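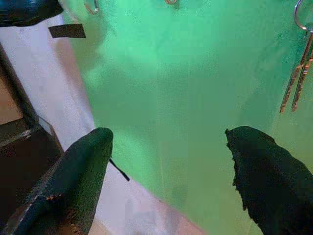 ## When do you swap finger covers? Trying to write a rule for the bench

**pennyfarrier**

I've been asked to write the upkeep sheet for our two arms before the new people start. Most of it is easy. The bit I'm stuck on is finger covers.

The right finger has a ragged outline now and the left one has some small orange-brown specks low down. The arm is on key picking this month, with the keys hanging against the green. My draft rule says:

- Look at both fingers before the first run of the day.
- Change both covers if either edge is notched or frayed.
- Write the change in the log before the next run.

Is the second line too strict? A pair of covers from Tellik takes us almost 10 days to get, and I don't want a rule that stops the bench every time someone sees a bit of fluff.

---

**Gezer**

Too strict, yes. A rough edge on the outline tells you very little. What matters is the pad, the part that touches the key. If the pad is sound, carry on. We ran covers that looked awful all through June and the grip test never moved.

I'd write it as "change when the grip test fails" and leave looks out of it.

---

**moss_and_mortar**

Disagree with Gezer. A grip test once a day won't catch a loose flap that snags on a hook halfway through the afternoon. With things that hang up, the outline of the finger matters as much as the pad. There are two small hooks along the top there, and a frayed edge near a hook is asking for trouble.

Also, change them as a pair. One new and one old cover gives you an uneven squeeze, and a flat key will twist.

---

**Gezer**

Pairs, fine, no argument. But has anyone here had a snag on a hook from a cover? I mean logged, with the stop code.

---

**moss_and_mortar**

Two logged at our place. Both on cup hooks, both with covers that had been passed as "cosmetic wear". No damage, but the arm stopped and one hook had to be screwed back in.

---

**Barış Avcı**

I keep the Fillodell bench sheets, so here is what we settled on after a lot of back and forth. It splits the wear into grades so that people don't argue about it at eight in the morning.

1. Surface scuffs, colour showing through, edge still smooth. Carry on, note it once.
2. Notches or fraying on the edge, pad whole. Carry on with open bench work only. No hanging items, no cloth, no cable. Order covers.
3. Pad torn, lifting or sliding on the finger. Stop. Change both.

Going only by what shows in your picture, I'd put the right finger at grade 2 on the outline. I can't judge the pad from there, so someone needs to look at it with the arm powered down.

One more thing for your sheet. There's a thin black strap or wire sticking out just below the tip of the left finger. Whatever it is, our rule is that nothing projects past the cover. If it's a tie, trim it flush. If it's a lead, route it again and fix it down.

---

**pennyfarrier**

Thank you, that's very useful. I hadn't put anything in about things sticking out, so I'll add a line. I'll find out what it is before anybody takes cutters to it.

The grades would mean taking the key job off this arm until the covers come – I can live with that if the other arm picks it up.

---

**Gezer**

Grade 2 as written still seems heavy to me. Keys are stiff. They aren't cloth. I'd let keys through on grade 2 at low speed and keep the ban for anything soft.

---

**Barış Avcı**

We tried it that way first. The trouble is that "low speed" turned into whatever speed was already set. If you can lock the speed in the job file, I wouldn't object. If it relies on someone remembering, keep the ban.

---

**somonetti_fan**

Do you people do the check with the fingers open or closed? Our Somonetti sheet says closed, but I can't see the inner faces like that.

---

**moss_and_mortar**

Both. Open first for the inner faces, then closed on a bit of card to see whether the edges meet evenly. Arm powered down for the first part, hands well clear for the second.

---

**pennyfarrier**

Draft two, then. I've used Barış's grades, pairs only, and "nothing projects past the cover". Grade 2 on keys is allowed only where the speed is locked in the job file. Open and closed check before the first run. I'll pin it up by the bench and leave a pencil next to it.

---

**Gezer**

Fine by me. Put the stop code column in the log as well, please.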